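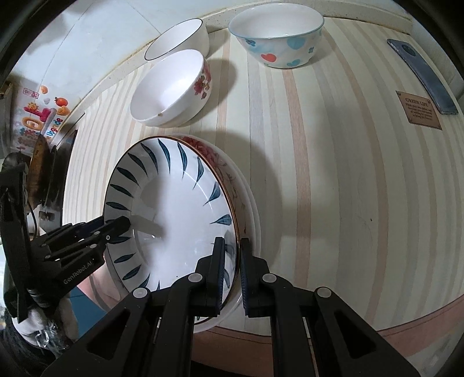 Glaze notes, November, bench 2

Drurkari base, third batch. Sieved twice through 100 mesh, then left to stand overnight with the lid on. Specific gravity in the morning read high, so water went in a little at a time until a 100 ml sample weighed 140 g. The first two batches were used thicker than that and both crawled at the foot ring.

Test tiles dipped for 2, 3 and 4 seconds. The 2-second tiles came out thin on the textured half but even on the flat. The 4-second tiles pinholed. Will stay at 3 for the next round.

Firing in the Myklebust kiln, top shelf and bottom shelf, same programme as October with 40 minutes' soak at the top. Bottom shelf still looks cooler: cone barely over, gloss noticeably duller. Either the lower element is going or the shelf is too close to the floor. Raise it on the taller props before ordering parts.

Crazing: one tile from the Pralholm clay crazed within the hour, none from the Unis clay so far. Ink test again after a week. If Pralholm keeps crazing, add silica in small steps and leave the feldspar alone.

Bucket weight after dipping 11.7 kg, written on the lid as 117, decimal point missing. Corrected.

To do: wash the 100 mesh sieve properly, relabel the tiles from batch two, check the cone stock.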